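The tub of chunky bricks came out of the loft in October, and I've been going through it in the evenings since. It was sold to me years ago as a job lot from a charity shop in Clevham, so it was never a proper set, just whatever other people had finished with. The label on the lid says 342 pieces. I haven't checked and don't plan to.

The basic bricks are easy. They get a wash in warm water with a bit of washing-up liquid, then a night on a towel. Windows take longer. The clear part shows every mark, and you can't scrub it without adding more. 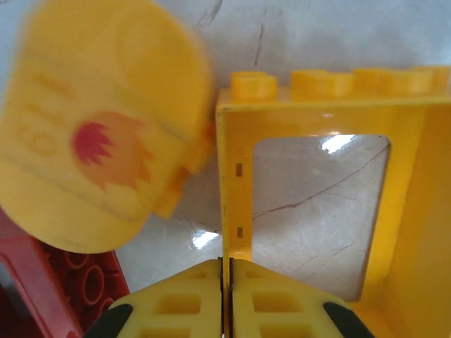 The yellow window, four studs along the top and a fair few fine scratches in the pane.

I tried toothpaste on an older one and it made things worse — cloudy all over instead of scratched in places. Omid Hassanpour, who used to build with me at school, swears by plastic polish. I may try it on a piece I don't care about. For now the windows get a soft cloth and nothing else.

Sorting was the other job. I started by size, which looked tidy but was no use when I wanted to build, as I always go looking for a colour first. So now it's colour. Lime green goes in the grey bin, and the blue bin has a divider down the middle, with red on the left and yellow and orange sharing the right.

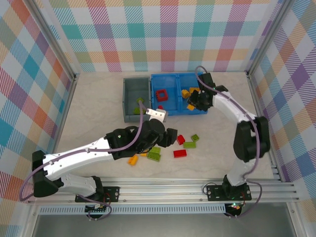
Sharing isn't ideal. Orange and yellow look much the same under a lamp at ten at night, and I've had to fish a few back out. A third bin would fix it, but Wekwood only sell the blue ones in packs and I don't have the shelf space. The lids don't stack either, so they've gone under the bed.

Next up are the wheels, most of which have hair wound round the axles. I'll need the tweezers for those.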